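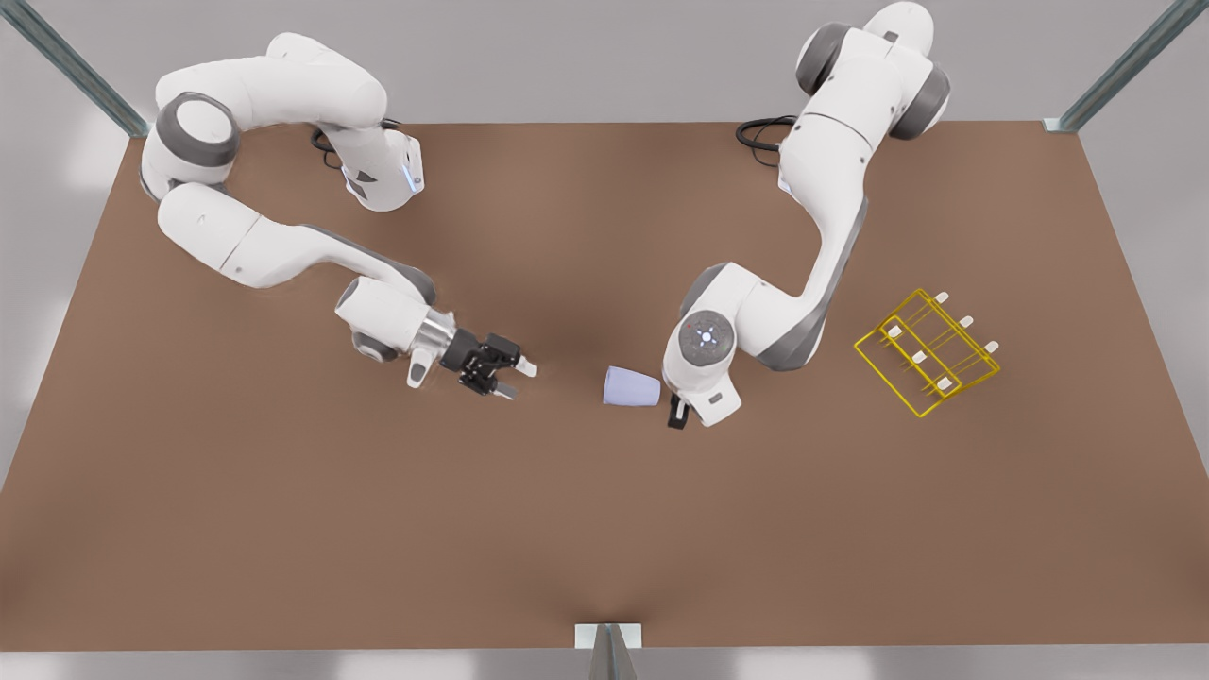

Cup on its side between the two grippers, simulated table, rack to the right.

Rinik table-top set: gallery

Rinik is our simulated bench for two-armed handling. We use it to gather examples for a learning system called Nala, which is trained by copying what a person does with the arms. A person drives both arms by hand controls, the simulator records the joint positions and the rendered views, and each recording becomes one example. The set held 2719 examples when this page was last changed on 9 Jun 2026.

The pages are kept by Gheorghița Cozma and Dorin Căpraru at the Ridbridge office. Gheorghița looks after the task list and the scene files. Dorin checks the recordings and decides what goes into training.

About the view at the top

The small lavender cup lies with its rim towards the robot's left arm and its base towards the right. Note that left and right are always the robot's own in our labels, so the right arm is on the left of the picture. The labels in the April release had these swapped in 921 examples. They have been corrected, and anyone holding an older copy should fetch the label file again. The recordings themselves have not changed.

The yellow wire rack has six white pegs in two rows of three. It is set at an angle to the table. The angle and the place of the rack are drawn afresh for each recording, as is the place of the cup.

The task

Pick up the cup, stand it upright and put it on a peg. Either arm may take the cup first. Passing it from one gripper to the other is allowed and is marked in the notes. Any peg counts.

Drivers get 3 tries at each layout. A try ends when the cup is on a peg and both grippers are clear of it, or when the driver presses stop. Failed tries are kept in a separate folder and are not part of the total given above.

What is recorded

Joint positions for both arms, how far each gripper is open, the position of the cup and the rack, and the view shown here. Sound is not recorded. The cables on the table are drawn but have no weight in the simulator, so an arm can pass through them. Please do not report this as a fault.

Known faults

Tries where the cup rolls off the table sometimes carry on after it has gone. Dorin removes these by hand.

In 9 recordings the rack starts too close to the edge and two of the pegs cannot be reached. They are listed in the notes file and can be left out.

Other sets

Flores uses the same arms with folded cloth and has its own gallery. The cup layouts are not shared between the two.

Requests for the files go to Gheorghița at the Ridbridge address. Say which release you want and whether you need the failed tries.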